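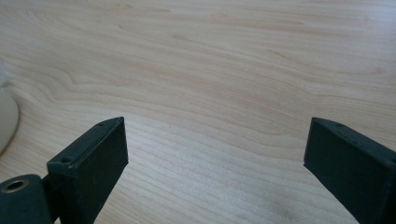 The grain of a pale wooden tabletop, with a loop in it towards the left.

What do museums owe the dead who gave them things?

Nermin Soylu talks to Halvard Eide about promises, butter churns and the ethics of getting rid of the past
September 9, 2026

Nermin Soylu has spent much of her working life on the philosophy of promising, a field in which, she says, you are asked to help people move house more often than is fair. Her new book, The Reluctant Keeper, takes up a narrower question. When someone gives an object to a museum on the understanding that it will be kept for ever, and the museum later finds it can't stand the sight of it, what may the museum do?

The answer takes her 148 pages, an admirable length for a work of moral philosophy. I suggest to her that "get rid of it" would have taken fewer.

"It would, and plenty of museum people have told me so, usually in a corridor," she says. "But they don't do it. I wanted to know why they don't, if they think it's so obvious."

The book begins with a real dispute in Drirkstead, where the town museum found itself with 16 butter churns. The donors were local families, most of them farming people, and the churns had come in over several decades with letters attached. One letter asked that the churn be "looked after always". Another asked that it be shown beside the donor's cousin's churn, so that visitors could see which was better.

"I love that letter," Soylu says. "It's the most honest document in the archive. Here's a person with a clear idea of what heritage is for."

The curator at the time, Margit Ljungberg, proposed keeping four and offering the others elsewhere. By her own account she expected mild interest. She got a public meeting with people standing at the back. Soylu went along out of curiosity and came away with a subject.

"What struck me was that hardly anyone talked about the churns. They talked about having been told something. One man kept saying, 'You said.' He had been a child when the thing was handed over. Nobody had said anything to him at all. But I understood him perfectly."

Her argument turns on what sort of thing was said. An ordinary promise, she points out, has someone at the other end who can let you off. If I promise to meet you for lunch and you would sooner stay in bed, you ring me up and we are both free, and possibly both relieved. The dead don't ring up. On one view that makes a promise to them the firmest kind there is. On another it stops being a promise altogether, and what's left is a sort of manners.

Soylu will have neither. She thinks the duty survives the donor but changes hands, passing to whoever has a living stake in the object's story. That might be a family. It might be a village, or a trade, or in one of her odder chapters a brass band.

I put it to her that this sounds convenient. Find the right living person, get a nod, and the skip can be ordered for the morning.

"It would be convenient if people with a stake were easy to please. Have you met any?"
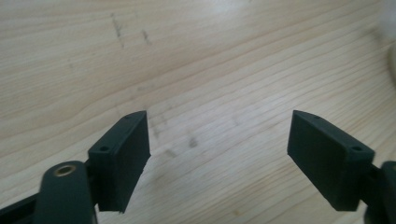
Faint marks on a pale wooden surface.

Her sharpest critic is Selim Yazıcı, whose long review of the book was, in her words, "very fair, which I thought was unkind of him". Yazıcı holds that museums ought to have no sentimental dealings with donors in the first place. A gift is a gift. Once the paper is signed the object belongs to the public, including the part of the public that hasn't been born yet and has shown no interest in churns.

"Selim thinks in terms of the public, and so he should, somebody must," Soylu says. "My trouble is that the public never turns up. You hold a meeting for the public and you get Mrs So-and-so, who wants to know where her grandfather's churn is. I don't see how you can have duties to the first and none to the second."

What about future people, though? They can't come to meetings either, and they will have to pay for the storage. Soylu concedes the point faster than I'd hoped, which is always disappointing in an interview.

"Yes. That's the weakest part of the book. I say in chapter five that every object kept is a small tax on people who had no vote on it. Then I rather tiptoe away. I've been told off for it and I'll be told off again in October, when I'm giving a talk in Clikness to a room full of people who run stores. They know what a shelf costs. I only know what a promise costs."

She is harder on another habit, that of accepting things nobody intends to show and calling it rescue. The museum in Idov once took in a collection of about 60 shop signs in a single afternoon. They have been in the dark ever since. Their keeper, Torunn Lindqvist, told Soylu that she visits them now and then, as one might an aunt.

"Is that care? I went back and forth. I've come down on yes, just. Someone knows they're there, and could tell you which one is cracked. But if Torunn retires and the next person doesn't go and look, then I think the promise has been broken, even though nothing has moved an inch."

This seems to me the best idea in the book, and the one most likely to cause rows. It means a museum can betray a donor while every item on its list is present and correct. It also means, Soylu adds cheerfully, that a museum can give a thing away and be keeping its word, if it goes to someone who will look at it.

Did that happen at Drirkstead? In part. Three churns went to descendants and one to a school. The others are still in the museum, Ljungberg having decided that she had other things to do with her life. The two cousins' churns stand side by side near the entrance.

I ask Soylu which is better.

"The one on the left," she says. "But I've promised the family I won't go on about it."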